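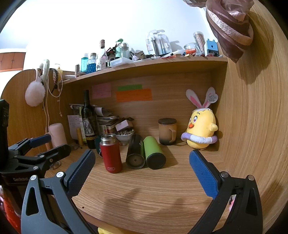 About Kimier Reading Library

Kimier is a subscription library and reading service for adults. It lends new and recent fiction, publishes a monthly guide to forthcoming novels, and arranges reading groups for members who wish to discuss what they have borrowed. The library is independent of any publisher or bookseller and accepts no payment for the titles it recommends.

Our history

The library was founded in Vurkalholm by Aranka Oláh, a former school librarian, who had been lending her own novels to neighbors from a room above a bakery. The first catalog listed 224 titles, most of them secondhand, and was typed on a single folded sheet. A copy of it hangs in the front hall of the present building.

Within two years the collection had outgrown the room and was moved to its current home on Kassa Street. The building had previously served as a seed merchant's office. Its tall storage drawers were kept, and they now hold the card records from the years before the catalog was computerized. Members are welcome to consult these cards on request, although many of the older entries are in a personal shorthand that the staff can only partly decipher.

Ms. Oláh continues to serve as director and reads for the fiction panel.

What we lend

The collection is devoted to the novel and the short story. Literary fiction, crime, historical fiction, romance, and fiction in translation are all purchased regularly, and no category is treated as a lesser one for the purposes of selection. We do not collect textbooks, reference works, or children's books, which are well provided for by the public library system.

Members may borrow up to six books at a time. Loans may be renewed unless another member has placed a hold. Popular new titles are bought in several copies, and the number of copies is reviewed each week against the length of the waiting list. When demand for a title falls, surplus copies are offered first to reading groups and then to the annual sale in December.

Large-print editions are kept on the ground floor beside the main desk. Audiobooks on disc are also held there. Downloadable audio is not currently part of the service.

How books are chosen

Selection is the responsibility of a fiction panel of 16 readers. Panel members are appointed for two years and come from a range of occupations; at present they include a pharmacist, a retired bus driver, and a court interpreter. Each book under consideration is read in full by at least two people, who write separate reports before they compare their opinions.

Where the two readers disagree, a third is asked to read the book. Strong disagreement does not count against a title. Several of the library's most frequently borrowed novels divided the panel sharply, and the conflicting reports were printed together in the monthly guide.

Readers are asked to state plainly what kind of book they have read, who might enjoy it, and whether the ending bears out what came before. Plot details beyond the opening chapters are left out of all published reports.

The Zollico List

The monthly guide is known as the Zollico List, after the typeface in which it was first set. It is mailed to all members and may be picked up at the main desk without charge. Each issue contains short notices of forthcoming fiction, one longer review, and a column on an older book that the panel considers to have been overlooked.

The summer and winter issues are longer than the others and include suggestions for travel and holiday reading. These remain the most requested issues, and back copies can be supplied while stocks last.

Publishers who wish to have a title considered should send a finished copy or a bound proof to the fiction panel at the Kassa Street address. Review copies cannot be returned. The library does not enter into correspondence about individual decisions.

Reading groups

The library supports 41 reading groups. Some meet in the upstairs room at Kassa Street, and others meet in homes, workplaces, and residential care facilities. Registered groups may borrow a set of copies of the same title for up to eight weeks, together with discussion notes prepared by the panel.

New groups are registered throughout the year. Individual members who would like to join an existing group should leave their details at the main desk, indicating whether they prefer daytime or evening meetings. A group that meets by telephone is available to members who are unable to travel.

Membership

Membership is open to any person aged eighteen or over. Subscriptions are paid annually, and a reduced rate applies to full-time students, persons receiving a state pension, and members of the same household. Books can be mailed to members who live outside Vurkalholm; return postage is paid by the borrower.

The library is funded by subscriptions and by the proceeds of the December sale. Annual accounts may be inspected at the main desk during opening hours.

Visiting

The reading room is open from 10 a.m. to 6 p.m. The entrance on Kassa Street has three steps, and a step-free entrance is located in the courtyard at the rear. Visitors who are not members may use the reading room but may not borrow. Returns can be left in the box beside the front door when the library is closed.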